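25 June 2022, Toltdale, mezzanine

Third week with Vilutard doing the overnight sort, and the morning backlog has gone from 2,567 slips to 1,588! Better still, the early shift now starts with coffee and a proper handover (it used to be two hours of sorting in silence).

Jobs are shifting too. Four people have asked to learn the exceptions queue, the odd cases it kicks back — the fun part, if you ask me. Must fix: labels from Escobar still get misread when creased.
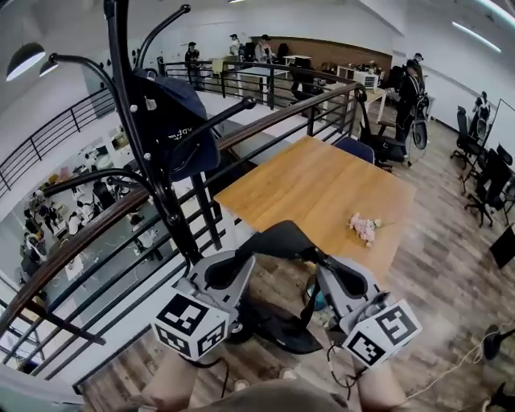
Grirnico desk asks that the handover stay at fifteen minutes, as the late shift misses its bus otherwise.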